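Abdul-Rahman Owusu
Hilo: lo que he aprendido llevando un diario de operaciones en divisas. No vendo nada y no doy señales. Escribo en español porque lo estudio desde hace años, disculpen si alguna frase suena rara.

1/ Empecé con una cuenta pequeña en Wernora. Los primeros meses no apuntaba nada. Recordaba muy bien las operaciones buenas y las malas se me olvidaban, así que mi opinión sobre mí mismo era demasiado alta.

2/ En noviembre abrí una hoja de cálculo muy sencilla. Par, hora de entrada, hora de salida, tamaño, stop, resultado. Y una columna que llamé "motivo", en la que debo escribir una sola frase ANTES de pulsar el botón.

3/ La columna del motivo es la que más me cuesta. Muchas veces escribía "parece que sube". Cuando leo esto una semana después, me da un poco de vergüenza.

4/ Después de 73 operaciones hice el primer repaso serio. Había ganado dinero en 48 de ellas y, sin embargo, la cuenta estaba en negativo. Tuve que revisar las fórmulas dos veces porque no lo creía.

5/ La explicación era simple: cerraba las ganadoras muy pronto, por miedo, y a las perdedoras les movía el stop "un poquito más". Tres pérdidas grandes se comieron casi todo lo demás.
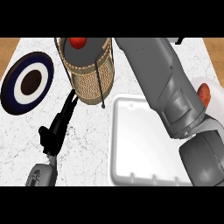 6/ Desde entonces tengo una regla escrita en un papel al lado del teclado: el stop se puede acercar al precio de entrada, nunca alejar. La he roto una vez. Está apuntado también.

7/ Otra cosa que no miraba: el coste. El spread de cada operación parece poca cosa, pero si uno entra y sale muchas veces en la misma mañana, la suma es fea. Añadí una columna para el spread y otra para el swap de las posiciones que quedan abiertas por la noche.

8/ Me preguntan por el programa. Probé Flukitov, que importa las operaciones automáticamente y hace gráficos muy bonitos. Lo dejé. Como no escribía nada con mis manos, tampoco lo leía. Para otra persona puede ser perfecto.

9/ Mi amigo Nyarko hace lo mismo en un cuaderno de papel y le va bien. Él dibuja el gráfico a mano, con las velas y todo. Yo no tengo esa paciencia.

10/ Sobre las horas: casi 22 operaciones las abrí tarde, después de cenar, cansado y con el mercado muy quieto. Como grupo, son las peores de toda la hoja. Ahora cierro la plataforma antes de la cena y pido a mi mujer que me lo recuerde.

11/ No puedo decir todavía que soy rentable. Puedo decir que pierdo menos y que sé en qué pierdo. El tamaño de cada posición sigue siendo el mismo, no lo subiré hasta el próximo repaso.

12/ Algunos me han pedido la plantilla. La limpio de mis datos y la comparto el 24 de julio en el foro Skirwood, en la sección de principiantes. Es gratis, claro. Si encuentran un error en las fórmulas (o en mi español), me escriben por favor.

13/ Añado una respuesta que me faltaba: sí, apunto también las operaciones de la cuenta demo, pero en otra pestaña. Mezclarlas con las reales me daba unos promedios que no servían para nada.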